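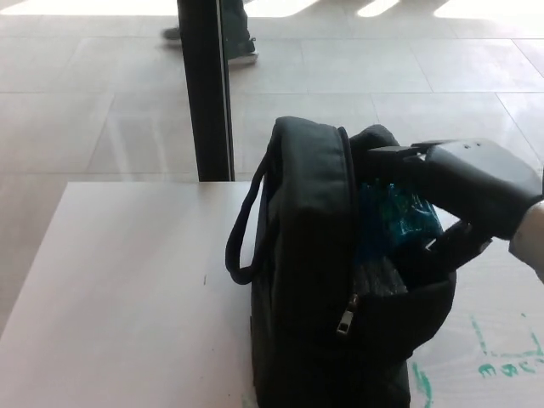
*A black bag, unzipped, with something blue and crinkly near the top. Can you find the zip pull?*

# What's going on inside a zip (and the rest of your bag)?

I love bags. I know that's a funny thing to love, but I have had the same school-style rucksack for 13 years and I'm still finding things out about it. Last month it was a secret pocket with a bus ticket in it! So let's have a proper look at bags, starting with the bit you use most and probably think about least: the zip.

## Tiny teeth

Go and get a bag, or a coat, or a pencil case. Anything with a zip will do. Open it a little and look really closely at the edges.

You'll see two long rows of little bumps. Those are called teeth. On some zips they are separate little blocks of metal or plastic, and on others they are made from one long curly piece of plastic thread, a bit like a squashed spring. (My rucksack has the curly kind. My winter coat has the chunky kind.) Curly ones bend round corners very well, so you often find them on bags.

Each tooth is shaped so that it fits into the gap between two teeth on the other side. Try it with your fingers. Hold your hands in front of you with your palms facing you and slide the fingers of one hand between the fingers of the other. Now try to pull your hands straight apart while you squeeze a bit. Hard, isn't it? A closed zip is doing the same sort of thing all the way along.

## The clever bit in the middle

The part that travels up and down is the slider. The little tag hanging off it is the pull, and that's just there to give your fingers something to hold.

Inside the slider there's a tunnel shaped like a letter Y. When you close the zip, the two rows of teeth go in through the two arms of the Y and get squeezed together at just the right angle, so they come out of the single leg all locked up. When you open it, the teeth go through the other way. There's a wedge in the middle of the Y, and it pushes them apart again.

That's the whole trick! No glue, no magnets, no batteries.

When I was 8 I took a slider off my big pencil case to see what was in it. I saw the Y, which was exciting. Then I couldn't get it back on, and I carried my pencils in a sock until March. Please ask a grown-up before you take a zip to bits, or do what Periklis Andreadis does at his mending table in Surnumgate and practise on old zips from worn-out clothes.

## Why bags are squashy in some places

Feel along the edges of your bag. Some parts are thin and floppy, and some are thick and puffy. The puffy parts have padding inside, usually foam. Foam is full of tiny bubbles of air, and when something bumps into it the bubbles squash first, so your sandwiches (or your shoulder) don't get the whole bump.

Padding helps a bag keep its shape, too. A bag with stiff, padded sides can often stand up by itself while you fill it, and a floppy one flumps over just as you're putting the last thing in. Mine is floppy. I hold it open with my knees.

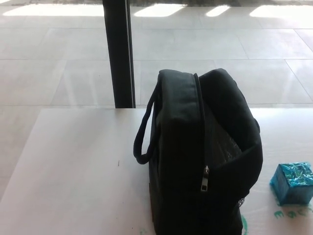
Handles are worth a look as well. They are often made of webbing, a strong flat ribbon woven from lots and lots of threads. Pull on it as hard as you like and it hardly stretches. Find the place where the handle joins the bag and you might spot a square of stitching with a cross inside it. Sewing people call that a box stitch. It spreads the pull over a bigger patch of cloth, and that makes the handle much harder to rip off when you've got four library books in there.

Then there's mesh, the stuff with all the little holes. It's light and you can often see through it, and air can get in and out. Bag makers like to use it for side pockets. A drippy water bottle dries off much faster in a mesh pocket than it would squashed up next to your homework.

## Shiny linings

Some bags that are made for food have a silvery lining. Why silver?

Heat can travel in a few different ways. One way is by shining out of warm things, even though you can't see it with your eyes. Shiny surfaces bounce a lot of that heat away, a bit like a mirror bouncing light. Under the shiny layer there's usually some foam, and all those trapped air bubbles slow the heat down as well. So a cold yoghurt stays cold for longer. It works for hot food too, because the lining doesn't care which side the heat is on.

It won't stay cold for ever, mind. My friend Remo Sanna left a cheese roll in his for 9 days once and I don't want to talk about what it looked like.

## Let's pack one

You can do this with any bag you've got.

1. Open the zip all the way. Lots of zips get hurt because somebody is trying to shove a jumper through a tiny gap.
2. Put heavy, flat things in first, close to the side that goes against your back.
3. Fill up the spaces round the edges with small soft things. Socks are brilliant.
4. Put crinkly, squashable things near the top. Crisps! Always crisps at the top.
5. Tuck any loose wrappers or cloth away from the teeth, then close the zip slowly with one hand and hold the end of it still with the other.

If the zip gets stuck, stop pulling. I know, I know, pulling is what everyone wants to do. Have a look for a bit of cloth caught in the slider. Wiggle the slider back the way it came and ease the cloth out sideways. If there's nothing caught and it still feels stiff, rub the teeth gently with a pencil. The grey stuff in a pencil is mostly graphite, and graphite is slippery.

## Words to show off with

**Teeth:** the little bumps that lock together.

**Slider:** the part with the Y-shaped tunnel that moves along the teeth.

**Pull:** the tag you hold.

**Webbing:** strong woven ribbon for handles and straps.

**Mesh:** cloth with lots of little holes.

**Lining:** the layer on the inside of the bag.

Now go and check all your pockets. I'd start with the small one at the front, and if you find an old satsuma, please take it straight to the bin.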